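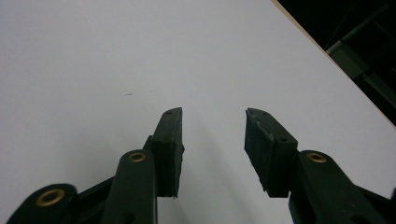 3.2 Table surfaces

The second part of the study deals with the surface on which household linen is folded. Earlier work on folding at home has mostly looked at the cloth, its size and its weight, and has said little about what lies under it. We asked whether the finish and colour of a tabletop change how people line up edges and how often they start a fold again. The main surface was a large white tabletop with a matte finish, slightly bluish-grey in tone (Figure 4), and it was used in both the Skirgate and the Dunent sessions. A matte top was preferred over the gloss top of the pilot, where several participants complained of glare from the window in the late afternoon. Pale cloths are harder to tell from a pale table, and we return to this in Section 4.3.

Figure 4. The white tabletop.

Participants worked through a fixed set of items: tea towels, napkins, pillowcases and one single sheet. The order was changed for each person. They were told to fold as they would at home and were given no target shape. A fold was counted as restarted if the cloth was opened out fully after the first crease had been made. Smoothing the cloth or turning it round did not count. In all, 2784 folds were recorded, of which 892 were made on the white tabletop and the remainder on the oak-effect and dark grey tops described in Section 3.1.

Coding followed the Foltura scheme (Hosseinzadeh and Tu), with two changes. The categories "tuck" and "turn under" were merged, as our coders could not separate them reliably on thin cloth. A category was added for folds finished with the cloth partly over the table edge, which happened often with the single sheet and hardly at all with anything else. Homa Hosseinzadeh coded the full set and a second coder went over 200 folds drawn at random. Disagreements were settled by discussion, and most of them concerned where one fold ended and the next began.

Table height was the same at both sites. The Dunent room is narrower, and participants there could reach the table from only 2 sides, so the pillowcases tended to be turned on the surface where people at Skirgate walked round to the other side. We have kept the two sites apart in the tables for this reason. Cloths were ironed before the June sessions but not before the earlier ones, and the restart rates for napkins should be read with this in mind.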